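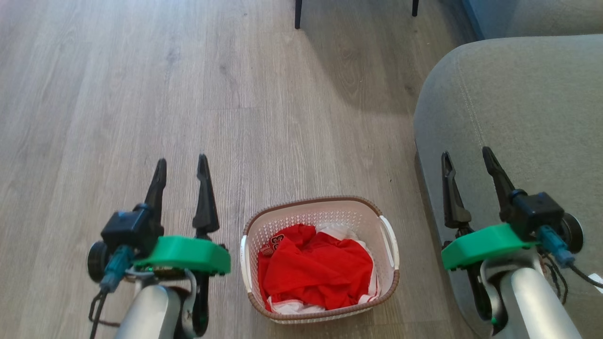
Equipment Plan for the Coming Fiscal Year

The Givholm Center for Household Automation has completed the first stage of its equipment plan for the year beginning in November. Department heads received the draft on Friday and are asked to return written comments to the Purchasing Office by February 11, 2023.

The largest request concerns the two-arm stations used for laundry and tidying work. Shamim Abbasi, Head of Laboratory Operations, has asked for 2 additional stations, to be placed in the furnished rooms on the ground floor. The request covers arms, grippers, mounting pieces, and a three-year service agreement. Quotes have been received from Flesora and Bajwa. A third supplier, Lenska, has asked for more time to price the service agreement and will be considered if its figures arrive before the comment period closes.

Departments are reminded that the price of an arm is only part of the cost of a station. In last year's budget, cables, connectors, and replacement gripper fingers were charged to general supplies, and that account was overspent by November. These items will now appear on a separate line. Each station will be allotted 14 spare fingers and one full set of cables per year. Further orders will require the approval of Lahcen Hegazy, Director of Finance.

Household goods are also included in the plan. Baskets, garments, and linens wear out with repeated handling, and the current stock will be replaced in stages. The Purchasing Office expects to order around 200 garments in mixed fabrics and sizes. Staff who wish to donate clean clothing may leave it at the front desk. Sofas and other large furniture will remain in service for another year.

Seventy-three equipment requests were submitted in all. Those not included in the draft will be held for the midyear review and need not be submitted again. Questions about individual requests should be sent to the Purchasing Office, with the request number in the subject line.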